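Drorbridge shared kitchen: January update

Hi all at Trovden! A quick one this month, as we've been up to our elbows in crockery. Your grant of $1,696 is down to its last $14 (receipts to follow on Friday), and nearly all of it went on things to eat from.

The bowls came first, a big green one for salads and white ones for soup.
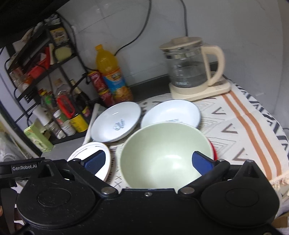 Green serving bowl with the white lettered bowls, on the patterned cloth.

Plates were harder. I wanted a matching set, but the Torvik shop had mostly odd ones, and I've come around to the mix.
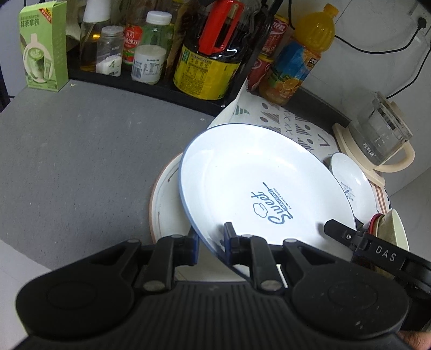

We're still short of side plates, and I'd love 2 more shelves before spring (a quote from Tutach is on its way!). I'll send the full list of what we bought with the receipts.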